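School Office Forum > Records and Reporting > Moving off Brarero before fall report cards

tallgrass_registrar
Posted March 2026

Our district is dropping Brarero and we have to pick between Neltow and Layug before the end of the year. I run the office at a K-8 with 511 students. Report cards go out three times a year, and the lower grades use standards while grades 6 to 8 use letters. Brarero handled both badly. We ended up printing the K-5 cards from a spreadsheet.

What I need to know is whether either one lets you build two card layouts in the same school without paying the vendor to do it. The sales calls were no help on this. Both said yes and neither showed me.
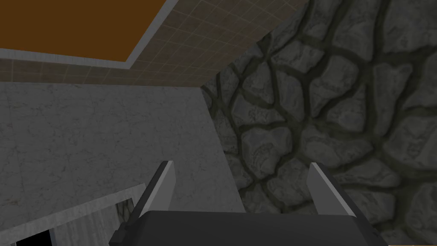 mkp_office replied that Neltow does it, but only if each grade band is set up as its own reporting group before any marks go in. Changing a group later means clearing the term and entering the marks again. Two of the teachers there had to retype a full set of comments.

tallgrass_registrar
Good to know. Is the group set on the student or on the class? We have a few seventh graders taking one class with the eighth grade, and one fifth grader who goes up for math.

mkp_office
On the student. The fifth grader will get a K-5 card with a math line that has no standards under it. We type those in by hand. It is a pain but it's one kid.

bellschedule
I'd go the other way. We have been on Layug for two years and the card layout goes by class, so your fifth grader would be fine. You edit the layout yourself in the browser. Took me an afternoon to get the first one right, mostly moving the attendance box so it would fit on one page.

The weak spot is comments. There is a limit of 300 characters per subject and it counts spaces. Our kindergarten teachers hate it.

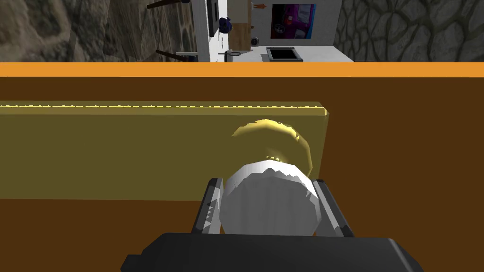 room9_and_copier
300 is plenty for a comment. Parents read the first line.

bellschedule
Not in kindergarten. There are no grades on that card, so the comment is most of what the parent gets.

room9_and_copier
Then send a letter home with it. I don't think you pick a student system over the comment box. I'd look at the transcript side and the state export first. If the export fails you are the one fixing it at 7 p.m., and the card layout won't matter much.

tallgrass_registrar
We're K-8 so transcripts are not a big thing for us. The export is. Does anyone have trouble with it on either one?

mkp_office
Neltow's runs a check first and gives you a list of errors. Last time I had 32, nearly all of them missing entry codes for transfer students. Fixed them the same morning. The list doesn't sort by name -- you have to save it and sort it yourself.
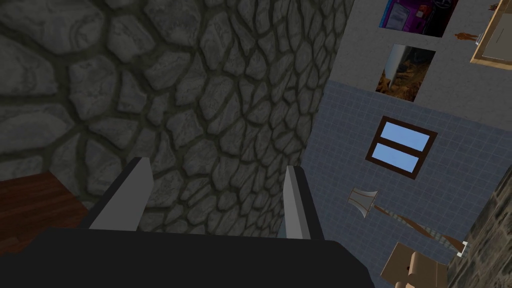

The other thing I'd warn you about is old data. They brought over current year marks and attendance for us, and past years came in as PDF files attached to the student. You can open them, but you can't run a report on them. If your principal likes to compare reading levels from one year to the next, ask about that before you sign.

bellschedule
Layug brought over three years for us as real data. It did take until May, and we had to match up the course codes.

southwing
Nobody has mentioned Breselell. We're a small school, just over 100 kids, and it does the two layouts fine. Cheaper too. Support is email only, which has been OK for us.

room9_and_copier
Email only during report card week would not be OK for us.

tallgrass_registrar
The district has it down to two so Breselell is out, but thank you. I asked both vendors for a test login with our own grade bands in it. Layug said yes. Still waiting on Neltow. My list for the test is below, please add to it if I missed something.

Things to try in the test login

1. Build a K-5 card and a 6-8 card and print one of each.
2. Put the fifth grader in the upper math class and see what her card looks like.
3. Enter a long comment and see if it cuts off or gives a warning.

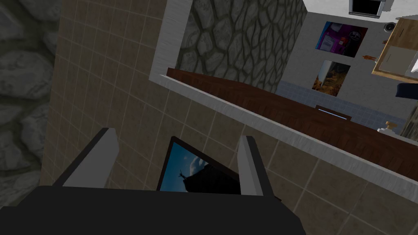
4. Change a mark after the term is locked and see who is allowed to do it.
5. Run the state export with a transfer student who has no entry code.

mkp_office
Add printing a whole homeroom at once. Ours came out in ID order the first time and we sorted them on the library floor.

bellschedule
And check a student with two home addresses. Layug prints both copies, but you have to tick a box on each contact.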